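I caught Ignacio Calloway at the end of a long December shift, still wearing the headset pushed up on his forehead like ski goggles. He teaches robots to clean bathrooms for Zimside, and he'd already done 90 takes that day!

"People think I'm playing a video game," he told me, rubbing his wrists. "I wish. In a game, you drop the sponge and it comes back."

His job is to drive the arm by remote control, doing one small chore over and over so the software has plenty to copy. Pick up, wipe, put down, reset. A good take runs 12 seconds (he says he can feel it in his shoulders when one goes long), and the set he's working on needs 1,115 of them.

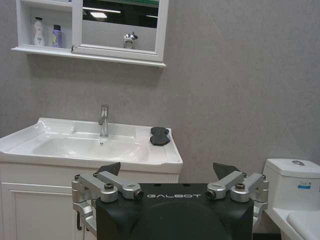 I asked what makes a take bad, since most of the ones he played back for me looked fine. He laughed. "Me hesitating. If I stop over the sink to think, the robot learns to stop over the sink and think. So I plan it in my head, then I go."

Shiny stuff is his least favorite. Faucets, mirrors, anything glossy and white under a bright light makes it tough to judge how far away he is, and he used to bump the basin all the time. Now he comes in high and slow, then drops straight down.

Before this he spent 11 months at Danley, where they guided the arm by hand, standing right next to it and pushing it through the motion. He kind of misses that. "You feel the weight. With the remote I'm guessing from what I see."

So would he let one of these clean his own bathroom? He thought about it for longer than I expected.

"The sink, sure," he said. "Give me a few more months on the toilet."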